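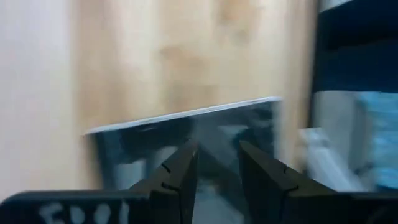 Reviews > Business tools

Home Reviews Guides Podcast notes About
Search this site Enter keyword Go

Drerus Founder Planner: three months of use

By Catrin Morgan
07/08/2020

Drerus sells a planning kit for people running small companies. You get a hardback planner, a set of meeting cards and access to a short audio course by Boonsong Limsakul, who sold his catering supply business and now advises start-ups. It costs £115. I paid for mine and have used it for one full quarter.

I run a firm of 11 people. Before this I kept my plans in a spreadsheet and my meeting notes wherever I happened to be, so the bar was low.

The planner is the best part. Each week has one page for decisions and one for what you are putting off. The second page sounds like a gimmick, but by week four I had written "talk to the Ulby account" on it every time, and I rang them. There is plenty of room to write and the paper takes ink well. My only complaint is the quarterly budget page, which has too few rows for any company with more than a couple of products.

The meeting cards are less useful. Each has a question on it, such as "What would we stop doing if we started again?" We tried them at our Monday catch-up's replacement, a fortnightly lunch, and they worked well enough for 3 sessions. After that people had heard the good ones. Wing-yan Wan, who looks after our sales, still uses the hiring set before interviews and rates it more highly than I do.

The audio course runs to almost two hours. Limsakul is clear and doesn't shout. The section on pricing is worth hearing twice. The section on culture is mostly stories from his own company and I skipped the end of it.

Compared with the Bineo kit, which I reviewed in December, Drerus is dearer and has no app. Bineo's reminders annoyed me enough to turn them off, so I don't miss them. If you share plans across a big team, Bineo is still the better choice.

Delivery took eight days. Refills are sold separately and you will need one each quarter, so add that to the price before you decide. I have ordered the next one, without the cards.

Related reviews
Bineo Team Kit: is the app worth it?
Hrytsenko on Hiring: the workbook reviewed
Pei-shan Hsiao's pricing course, six weeks in
Yareli Camacho: notes from a first-time manager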